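Início | Enciclopédia | Temas | Tecnologia | Contato

Tempo de leitura: 5 minutos

Jornada de portas abertas de Ronwood

A jornada de portas abertas de Ronwood é um encontro de robótica realizado em outubro no centro de ensaios do mesmo nome, situado nos arredores de Jondville, em que os laboratórios recebem moradores, escolas, famílias e gente do ofício para ver de perto robôs de bancada em funcionamento. Entre os frequentadores é chamada simplesmente de "a visita", e muitos dos que voltam ano após ano confessam que vêm tanto pelas máquinas quanto pela conversa demorada com os técnicos, que têm fama (merecida, diga-se) de responder a tudo com paciência e de esticar as explicações bem além do horário.

Origem

O centro nasceu como oficina de manutenção da antiga fábrica de embalagens Bindholm, que ocupava o mesmo terreno e cujo nome ficou no pavilhão principal. Quando a fábrica se mudou para o outro lado do rio, a oficina permaneceu, primeiro consertando esteiras e seladoras, depois montando pequenos braços para clientes da região. As portas abertas começaram modestamente, com uma mesa, um braço emprestado pela escola técnica e um bule de café, e foram crescendo até ocupar o pavilhão inteiro. Na edição mais concorrida passaram pela entrada 1.725 visitantes, número que ainda hoje se vê escrito a giz no quadro da recepção, ao lado do horário dos ônibus.

A demonstração da triagem

O ponto alto do programa é a triagem de recipientes de bebida, feita por dois braços robóticos que trabalham frente a frente sobre uma mesa branca. A tarefa parece singela: garrafas de plástico vão para o copo cinza e latas para o copo verde-amarelado. Quem assiste pela primeira vez costuma achar graça de ver tanta máquina ocupada com tão pouca coisa, mas basta ficar alguns minutos junto à mesa para perceber quantas decisões cabem no gesto de pegar uma garrafinha em pé sem a tombar, levá-la até a boca de um copo de papel e soltá-la no lugar certo. O plástico transparente é um velho conhecido dos técnicos, pois deixa passar a luz e devolve reflexos da mesa, e os sensores nem sempre se entendem com ele. As latas, mais escuras e de contorno nítido, dão menos trabalho, embora rolem com facilidade quando deitadas.
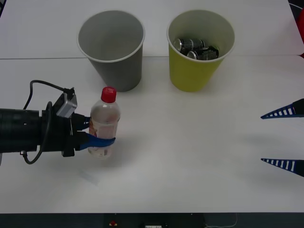 As garras e seus dedos

As garras da demonstração têm dois dedos azuis cada uma, compridos e afunilados, com uma fileira de aberturas que lembra os degraus de uma escadinha. Esse desenho, bastante difundido na robótica de bancada, costuma servir para que o dedo ceda um pouco ao encostar num objeto e o acompanhe na forma, o que ajuda quando a peça é cilíndrica ou amassa à toa. Em Ronwood os dedos são tratados como peça de desgaste. Fica uma caixa deles na bancada dos fundos, e o visitante que pede com jeito ganha licença para dobrar um entre os polegares, coisa que as crianças fazem com enorme satisfação e os adultos também.

A troca dos dedos leva cerca de 4 minutos e é feita diante do público, entre uma sessão e outra. Os técnicos aproveitam a pausa para contar histórias da casa, entre elas a do primeiro par, tão rígido que furava os copos de papel, e a do segundo, tão mole que deixava escapar qualquer lata cheia.

O ponto de vista da garra

Parte da visita é dedicada às câmeras. Além da vista geral, tomada de um ponto fixo, mostra-se ao público a vista de uma pequena câmera montada junto à garra, e é nesse momento que a sala fica mais quieta. De tão perto, os dedos crescem, a mesa vira uma planície clara e um simples risquinho escuro na superfície chama tanta atenção quanto um objeto de verdade. Os rótulos podem aparecer de cabeça para baixo, os copos entram pelas bordas só em parte, e o visitante compreende, sem que seja preciso insistir muito, por que se costuma combinar mais de uma vista na mesma tarefa.

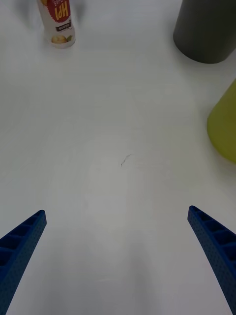 Para que serve uma câmera tão próxima dos dedos?
Serve para orientar os últimos centímetros do movimento, quando o próprio braço pode encobrir o objeto na vista geral e um pequeno desvio basta para perder a pega.

O programa Trujillo

Desde que as escolas passaram a ter turno próprio, a parte educativa da jornada leva o nome de programa Trujillo, em referência à rua onde funcionava a escola técnica que emprestou o primeiro braço. Os alunos chegam pela manhã, divididos em turmas pequenas, e antes de qualquer robô entrar em cena fazem eles mesmos a triagem, com uma pinça de cozinha e um olho tapado. É um exercício barulhento e muito querido, do qual sempre sobram copos tombados e alguma discussão sobre as regras. Só então passam à mesa dos braços, e a torcida por uma garrafa bem colocada chega a ser ouvida no estacionamento!

Encerrada a sessão, os grupos se aproximam da mesa para conversar sobre a posição dos objetos dentro dos copos, e discute-se se seria melhor deitar as latas ou deixá-las de pé, questão que divide a equipe há anos.

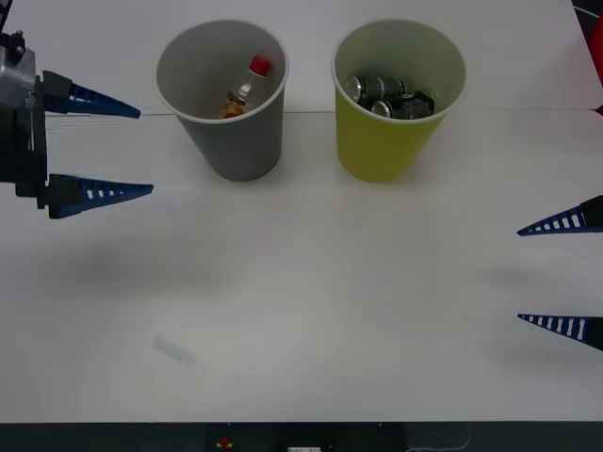

Garrafa no copo cinza, latas no copo verde-amarelado.

Visitação

A entrada é gratuita e a jornada vai das dez da manhã às cinco da tarde. As turmas escolares precisam de inscrição prévia; os demais visitantes podem simplesmente aparecer, de preferência depois do almoço, quando há mais espaço junto às mesas. O café continua sendo servido no pavilhão Bindholm, no mesmo canto de sempre.

Este site utiliza cookies para melhorar a sua navegação. Ao continuar, você concorda com a nossa política de privacidade.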